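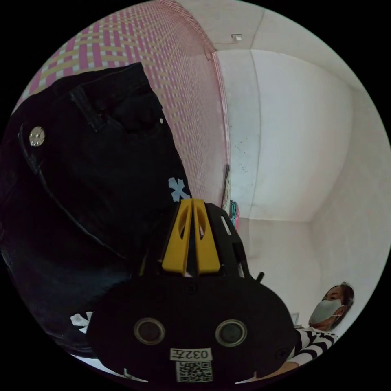 Fig. 1. Garment handling with the hand-held gripper, black jeans-type item with silver button.

Golville Project, interim report, group 7
Submitted January 22, 2018

What we set out to do

Find out what changes for people at work when part of the job becomes showing a machine how. We picked cloth handling as it's the bit the laundries can't automate. Washing and drying are machine jobs already, folding is still hands. Flelby (the laundry that let us in) has a sorting room, a folding room and a packing area, and the folding room is where most of the staff are.

The method is the one from the Truslow handout so won't repeat it all. Worker uses the gripper, the gripper films its own fingers and whatever is infront of them, the recordings go to train a folding arm later on. Clothes, bedding, small items.

What we collected

339 recordings kept. 195 thrown out, mostly too short or started late. Target was 840 so we are well under. Nhi Giáp did the sorting of files, the rest of us did interviews and the typing up.

Dark clothes are a problem for the software side. Edges of black cloth hard to find, seams disappear. Patterned things on top of patterned things also bad. We have marked these recordings D and P in the spreadsheet, some are both.

What changes for the people

Pace first. Folding normally is quick and you don't look at it. With the gripper every move is slower and has to be thought about - pick the corner, lift, put down, again. Several people said they were more tired after an hour of it than after a normal shift of folding, in the wrist mainly. Two asked for shorter turns and got them. 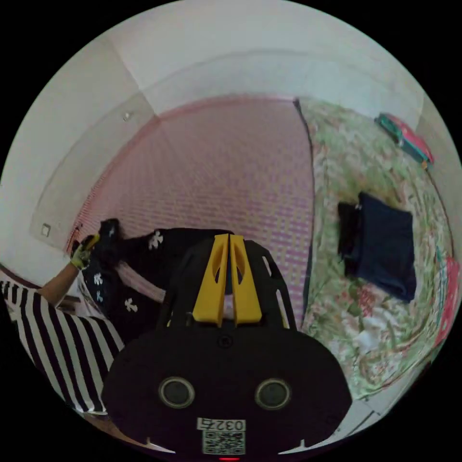 Trudy Bright thought the tiredness was the smaller part of it, and that what bothered her was being paid the folding rate for what was really teaching. She said if the arm ends up folding the way she folds then somebody should have asked her what that was worth. We put this to the supervisor, who said rates are set at the Ngô office and he would pass it on. No answer yet.

Second thing is skill. People have there own ways of folding, learned from whoever sat next to them. For the recordings they were asked to all do it the same way. Some liked that, less arguing. Others said it was slower and the collars come out worse. We did not measure collars.

Third, jobs. We asked everyone if they expected fewer folders in future. More than half said yes but not soon. Nobody had been told anything official. One person wants to move over to checking recordings full time, and asked us if there is a course for it. We didn't know.

Problems with our own work

Interviews too short. All done in breaks, so people were eating. Question 4 was badly worded and we got yes/no answers to it, left out of the results. Also we only spoke to day staff - evening staff may well see it differently.

Still to do

Evening interviews
Second pass through the D and P recordings
Ask the Ngô office about rates again, in writing this time
Fix the refrences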